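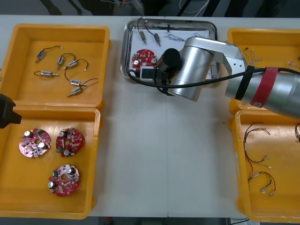
February 9, 2024

I have been promising to write about my new job since before Christmas, and my sister has stopped asking, so I had better get on with it. I teach robots to sort small parts. Well, I drive the arms by remote control while everything they do gets recorded, and the recordings are what the teaching is made of. We call each go a run, and I did 19 of them yesterday, which for me is very good going!

The job itself sounds like nothing. There are four yellow bins, two on each side, with a steel tray in the middle, and the parts have to go from the bins to the tray. My hands knew how to do that when I was three. Doing it through a pair of controllers, with a little delay I can't quite describe, is another matter altogether, and in my first week I came home feeling as if I'd been knitting in oven gloves.

Maureen Kershaw, who trained me, did her first 500 runs at Bolitz before she moved over to us, and she has a lovely unhurried way with the grippers. Her advice was to stop looking at the whole arm and watch the view from the wrist instead, and to let the fingers come up on either side of a part before thinking about closing them.
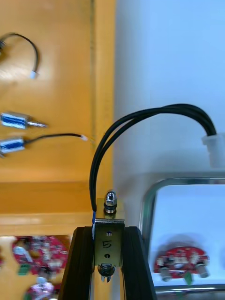 The trouble with wires

Solid things I get along with. Motors, solenoids, the round red circuit boards – they stay more or less the shape they were when you set off towards them. Wires are another story. A harness has loops and branches and little connectors on the ends, and when two of them lie across each other you have to decide which one you're really after.
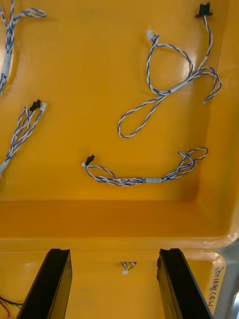 I used to go for whichever loop was nearest and hope for the best. Now I look for the white sleeve where the strands come together, and aim there. Some 11 of my early runs were thrown out because I dithered over a tangle for so long that Maureen said the robot would learn to dither too (she was kind about it, but she did throw them out).

Between runs we put everything back, and I've grown fond of that part. Parts in their bins, a fresh sheet of paper in the tray, a sip of tea well away from the table, and off again.

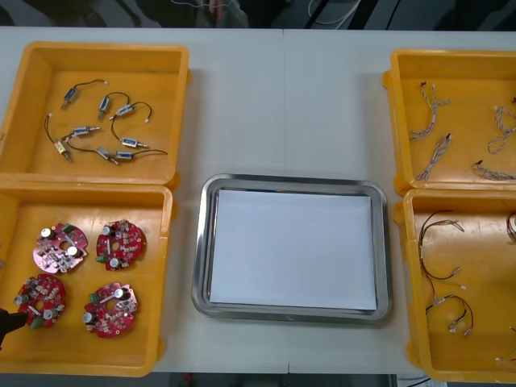

I try not to lay things out too neatly, mind you. My instinct is to line everything up like cutlery, and I've had to train myself out of it, as the arm needs to meet a bit of mess while it's learning. We're aiming for 1000 good runs by July, and I'm told I may get a go at folding cloths after that, so I've been practising on the tea towels at home.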